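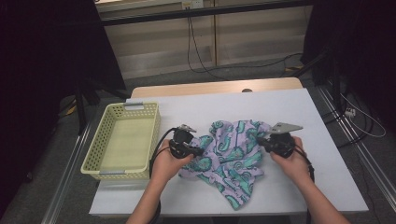

Section 4: Washing and refitting the covers
Reading time: 2 minutes

The Stekley seat pad has a removable outer cover and a sealed inner liner. Only the outer cover can be machine washed. The liner is wiped clean and left in place.

Removing the cover

1. Lay the pad face down on a clean table.
2. Open the zip fully, from the left corner to the right.
3. Free the two corner loops from their buttons.
4. Slide the cover off, short side first. Do not pull on the piping.

Washing

5. Close the zip and turn the cover inside out.
6. Wash at 30 degrees with similar colours. Use a liquid detergent - powder can collect in the seams.
7. Spin on a low setting and dry flat or on a line.

CAUTION: Do not tumble dry. The backing shrinks and the cover will no longer reach the corner loops.

Note: Patterned covers from the Villalba range may lose a little dye in the first two washes. Wash them separately until the water runs clear.

Cleaning the liner

8. Wipe with a damp cloth and mild soap.
9. Wipe again with plain water and leave to dry in the open air.

CAUTION: Do not use bleach or solvent on the liner. Do not refit the cover while the liner is damp.

Refitting

10. Turn the cover right side out and shake out the creases. If it needs ironing, use a cool iron on the reverse side.
11. Feed the long edge of the pad in first, then ease in the corners.
12. Fasten both corner loops.
13. Close the zip and tuck the puller under its flap.

Spare covers and buttons are ordered by the pad size printed on the inside label. See Section 6.

Comments

Elba Arancibia
Step 11 is much easier with the pad stood on its edge. I was fighting with it on the table for ages.

pegbag33
Does the low spin matter? Mine went through at 1200 and looks fine so far.

Dolly M
Where is the label on the older pads? Nothing inside mine except the washing symbols.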